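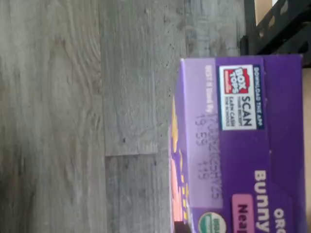 Purple snack box on the floor, "BEST if Used By" panel facing up.

Sosov Pantry Rules Kit, reviewed
16 February 2024

I've been teaching a small home robot to put groceries away, and the part I kept getting wrong was the rules. When does it pick a thing up? When does it leave it alone and come get me? The Sosov Pantry Rules Kit is a printed handbook plus a deck of check cards, and I bought it after my third crushed cracker box (RIP).

The handbook is split into 5 chapters and you can skip the first one if you've ever plugged in a robot before. Chapter two is the good stuff. It's all about food packages on the floor, and the big rule is "date before move" – the robot has to find and save the best-by date before it closes on the box. Mine is a snack box with a code that starts 17JAN2025, in that dotty stamped print, and the kit has a whole card for print like that. If the read comes out fuzzy, you log it as unsure and a person checks it. No guessing! I love that rule and I'd been breaking it for months.

The force card is handy too. It tells you to start light boxes at 266 on the Rakena grip scale and go up in small steps, never past 500 unless somebody is standing there with a hand on the stop button. My old setting was way over that, so, well, crackers.

What I don't like: the cards are glossy and pick up every fingerprint, and the section on keeping pets out of the work area is half a page. Half a page! I have two cats. The Elport guide I used before did that part much better, though it had nothing at all on date codes. There's also a log sheet that only makes sense if you run Zetau software, and I don't, so I redrew it on graph paper.

I'd give it 4 stars out of 5. Good for anybody running one arm in a kitchen or garage, probably too basic if you do this for a living. A new edition is planned for June and I'm hoping for matte cards and a real pet chapter.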